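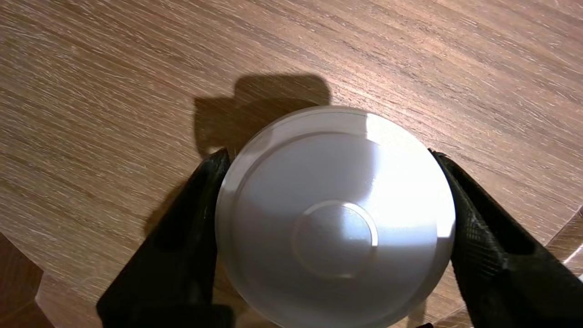 Branco sobre madeira: um canto da mesa.

Cheguei à conversa com o produtor que assina como Bonex com uma lista de perguntas enorme e acho que fiz umas três. O resto foi ele a falar, eu a rir e o chá a arrefecer. Já o sigo desde os tempos em que punha faixas soltas na internet sem capa nem título decente, por isso estava um bocadinho nervoso, confesso!

Comecei pelo disco novo, "Witerside", que sai em outubro. Perguntei-lhe porquê um álbum inteiro, quando toda a gente lança canções à peça. "Porque me cansei de acabar coisas de três em três semanas", respondeu. "Uma pessoa acaba uma faixa, publica, fica dois dias a olhar para os comentários e depois tem de inventar outra. Queria ficar muito tempo dentro da mesma casa."

E ficou. Entre esboços, maquetes e gravações de telemóvel, juntou 63 ideias para este disco. Sobraram onze. Quis saber o que acontece às outras e ele encolheu os ombros: "Ficam numa pasta. Às vezes vou lá roubar uma linha de baixo a mim próprio."

Falámos muito de andamentos (eu toco bateria mal, mas toco, e estas conversas são a minha perdição). O tema de abertura, "Jiang", anda nas 82 batidas por minuto e tem uma caixa que entra sempre ligeiramente atrasada. Julguei que fosse efeito. "É a minha mão", disse ele. "Gravei aquilo nos pads às duas da manhã, cheio de sono. Depois tentei corrigir na grelha e a música morreu. Voltei atrás e deixei estar."

Ele aprendeu a gravar por volta de 2000, com um gravador de quatro pistas emprestado por um primo que nunca mais o viu – ao gravador, entenda-se, o primo continua a aparecer no Natal. Dessa altura ficou-lhe o hábito de decidir depressa. "Com quatro pistas, se queres mais uma guitarra tens de juntar duas coisas e já não as separas. Hoje tenho pistas sem fim e ainda trabalho assim. Misturo as vozes todas numa só e apago as originais." Apagas mesmo? "Apago. Quer dizer, quase sempre."

A capa e a edição em vinil ficam a cargo da Wima, uma editora pequenina que lhe escreveu depois de ouvir um concerto gravado na rádio. Ele demorou quase 15 dias a responder, convencido de que era publicidade. Agora fala deles com um carinho enorme e queixa-se só dos prazos da fábrica, que obrigaram a fechar a ordem das canções antes de ele estar pronto. Ainda hoje trocava a quarta com a sétima.

Perguntei pelos concertos. Vai haver, poucos, e com uma baixista e um teclista em palco, coisa nova para quem sempre tocou sozinho atrás de um portátil. "Estou a reaprender as minhas próprias músicas", contou. "Há acordes que eu nem sabia o nome. A baixista sabe todos e olha para mim com pena."

Antes de me ir embora ainda me pôs a ouvir uma faixa que ficou de fora, só piano e uma voz muito baixinha, linda, linda. Pedi-lhe que a publicasse. Disse que ia pensar nisso e mudou de assunto para sopas.

Conversa publicada a 27 de fevereiro de 2019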